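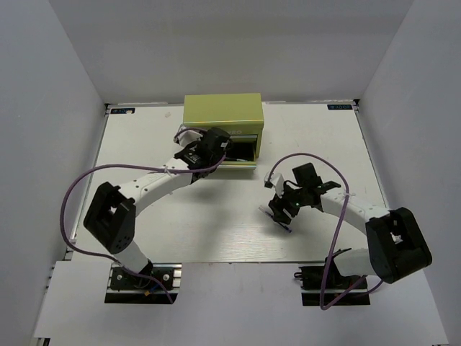
Gelbgrüne Schubladenbox mit teilweise geöffneter Schublade auf weißer Arbeitsplatte

Schubladenboxen an den Arbeitsplätzen: Ausgabe und Nutzung

Die Zentrale Materialverwaltung Stisar stellt die Aufbewahrung von Kleinmaterial an den Arbeitsplätzen um. Die bisher verwendeten offenen Schalen und Kartons werden schrittweise durch Schubladenboxen ersetzt. Im Haus Bai ist die Umstellung im April abgeschlossen worden, die übrigen Gebäude folgen ab dem 5. Mai. Insgesamt werden 618 Boxen in 43 Räumen ausgegeben.

Der Umstellung ging eine Bestandsaufnahme voraus. Dabei wurden 3634 Positionen Kleinmaterial erfasst, von Büroklammern und Etiketten bis zu Ersatzminen und Adaptern. Einige 1418 davon waren doppelt oder mehrfach vorhanden, häufig im selben Raum. Überzählige Bestände wurden an das Lager zurückgeführt und stehen dort allen Abteilungen zur Verfügung. Die entsprechende Liste kann bei der Materialverwaltung angefordert werden.

Aufstellung

Die Boxen haben eine ebene Oberseite und gerade Seitenwände. Sie lassen sich daher ohne Zwischenraum nebeneinander aufstellen. Vorgesehen ist ein Platz im hinteren Bereich der Arbeitsfläche, mit der Öffnung nach vorn. Vor der Box ist so viel Fläche freizuhalten, dass die Schublade vollständig ausgezogen werden kann. Die Oberseite ist keine Ablage für Getränke oder schwere Ordner. Ein Locher oder ein Block kann dort abgelegt werden, sofern die Vorderseite nicht verdeckt wird.

Farben

Die Farbe der Box kennzeichnet die Art des Inhalts. Gelbgrüne Boxen sind für Verbrauchsmaterial bestimmt, das von allen am Arbeitsplatz tätigen Personen entnommen werden darf. Graue Boxen enthalten persönlich zugeteiltes Material - hierzu gehören auch Schlüssel und Stempel. Ein Austausch der Schubladen zwischen den beiden Farben ist nicht gestattet.

Befüllung

Der Innenraum der gelbgrünen Boxen ist dunkel. Kleine schwarze Teile sind darin schlecht zu erkennen und gehören in die hellen Einlegeschalen, die zusammen mit der Box ausgegeben werden. Die Einlegeschalen der Reihe Prelutix sind in zwei Größen erhältlich. Flüssigkeiten, Klebstoffe in angebrochenen Tuben sowie Lebensmittel dürfen nicht in den Schubladen aufbewahrt werden. Für Klingen sind weiterhin die verschließbaren Behälter im Materialschrank zu verwenden.

Die Schubladen sind nach der Entnahme wieder zu schließen. Lässt sich eine Schublade nur schwer bewegen, ist zunächst der Inhalt herauszunehmen und auf verkantete Teile zu prüfen. Beschädigte Boxen nimmt die Ausgabestelle während der üblichen Öffnungszeiten zurück.

Beschriftung und Reinigung

Etiketten sind mittig auf der Oberseite anzubringen, nicht auf der Schubladenfront. Es sind ausschließlich die ablösbaren Etiketten aus dem Lager zu verwenden. Zur Reinigung genügt ein feuchtes Tuch mit etwas Spülmittel. Scheuermittel hinterlassen auf den Außenflächen matte Stellen. Mit der Firma Bolby, die bereits die Reinigung der Arbeitsflächen übernimmt, ist vereinbart, dass die Boxen außen abgewischt, jedoch weder geöffnet noch umgestellt werden.

Bestellung

Zusätzliche Boxen können die Abteilungen mit dem Formular für Büroausstattung beantragen. Anzugeben sind Raum, gewünschte Farbe und Kostenstelle. Alte Schalen und Kartons sind geleert im Flur vor der Ausgabestelle abzustellen. Rückfragen richten Sie bitte an die Zentrale Materialverwaltung.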